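Mullside Straw Cross Kit

Rushes and straw for making St. Brigid's crosses at home, cut and dried for February. Each bundle makes nearly 76 small crosses or a smaller number of large ones. Twine is included, along with a printed sheet on the four-armed and three-armed patterns, written by Fergal Cronin.

Soak the straw for 2 hours before you start. Rushes can be used as they come.

Bundle length: 94 cm
Item no. 454

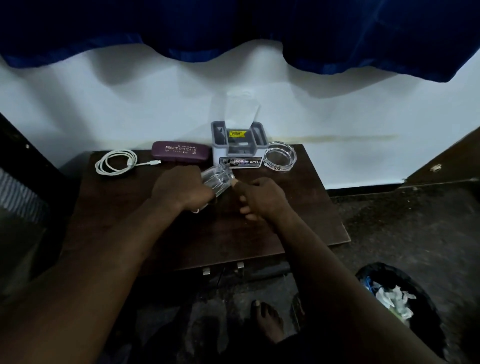
Many families hang the new cross over the door and burn or bury the old one — customs vary from parish to parish, and the sheet covers several of them. Store unused straw flat in a dry place. Bundles are not returnable once untied.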